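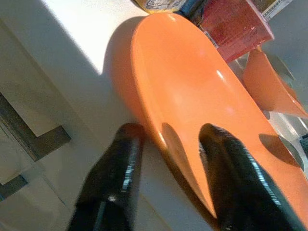
Orange plastic scoop — keep it or change it?

Forum: Kitchen and Pantry > Storage and small tools
16 replies

pantry_lena
Good evening to all. I write from a small kitchen and my English is from school, so please be patient with me.

I have an orange plastic scoop which I use for rice, lentils and oats. It is curved like a shallow channel and it becomes narrow at the end, so it pours quite well into a jar. My sister tells me that plastic has no place near food and that I must buy a steel one. I have seen a steel one from Flasetti, but it is wide at the front and I am afraid that half of the lentils will go to the floor.

My questions are two. Is a narrow tip really better for jars, or am I only used to it? And where do you keep the scoop, inside the container or outside? At the moment it lies beside a red container on the worktop, and every time I cook I must move it.

marrowfat
Keep it. A narrow tip wins for jars every time. I had a wide steel scoop for flour and it was fine for the mixing bowl and hopeless for anything with a neck.

Store it inside the tub, on top of the rice. Then it is always where you need it.

quiet_ladle
I do not agree with the second part. If the scoop lives inside, the handle goes into the food and every hand in the house touches the handle. I keep mine on a hook inside the cupboard door. It took me five minutes to put up the hook and I have not thought about it again.

marrowfat
My hands are clean when I cook, thank you. And the rice gets boiled.

quiet_ladle
The rice, yes. The oats in my house are eaten cold.

pantry_lena
Thank you both. I must say that also in my house the oats are eaten cold, in the morning, by people who have perhaps not washed their hands. So for the oats the hook sounds better to me. But I have three containers and only one scoop. Must I wash it between them?

bramley_and_co
If you go from rice to lentils, a dry cloth is enough. If somebody in the house cannot eat gluten, then oats and flour should have their own scoop, and please do not share it. I use different colours for this. Orange for one, white for the other, and nobody has to read a label at six in the morning.

tinlid
I come from the other side. I threw out all my plastic scoops last November. Not for health reasons, I only did not like how they look after some years. The surface gets small scratches and the fine powder stays in them. Paprika is the worst. After paprika an orange scoop is perhaps the best choice, you will never see the stain!

I have now a steel one, from Bendar, and I am happy with it. It is heavy, so it does not fall out of a half-empty tub when you leave it standing.

marrowfat
A heavy scoop in a light tub tips the whole tub over. Ask my kitchen floor.

tinlid
Then your tub is too small for your scoop.

marrowfat
It is a normal tub.

oatmeal_ferry
May I bring this back to the first question? I weighed things, as I was curious. My scoop is also plastic and has a narrow end. One full scoop of my long rice is 140 grams if I level it with a knife. If I do not level it, the number is different every time, so I would not trust any scoop as a measure. But for pouring, the narrow end is very good. My jar takes 680 grams and I filled it without one grain outside.

With the wide steel one of my neighbour I made the same jar and I had to sweep afterwards. It can be that I am clumsy with a tool I do not know.

quiet_ladle
You can roll a piece of baking paper and use it as a funnel. Then any scoop works.

oatmeal_ferry
True, but then you have two things in your hands and a third one to hold the jar.

pantry_lena
Oatmeal_ferry, this is very useful, thank you. I did the same this afternoon with my red lentils. I had 420 grams left in the bag and all of it went into the jar. I did it slowly — I hold the tip just over the opening and I turn only the wrist. When I turn the whole arm, it comes too fast.

bramley_and_co
That is the way. Also do not fill the scoop to the edge. Two thirds is plenty.

mossy_kettle
Small warning for the people who wash plastic scoops in the machine. Mine lay on the bottom rack and became bent. It still works, but it does not lie flat in the drawer any more. Now I wash by hand with warm water, and I let it dry standing up in a cup. It must be fully dry before it goes near flour, otherwise you get lumps on it.

tinlid
Steel does not bend in the machine. I only say it.

marrowfat
We had noticed that you like steel.

pantry_lena
I have decided. The orange one stays, for rice and lentils, and it gets a hook inside the door. For the oats I will buy a second scoop, a small one, and it can be steel so that my sister is content. Tinlid, if you remember which size you have from Bendar, I would be glad to know it. My oat container has not a big opening, and I can put in my hand only when I make it flat.

tinlid
I will look at it tomorrow, it is at the bottom of the flour now.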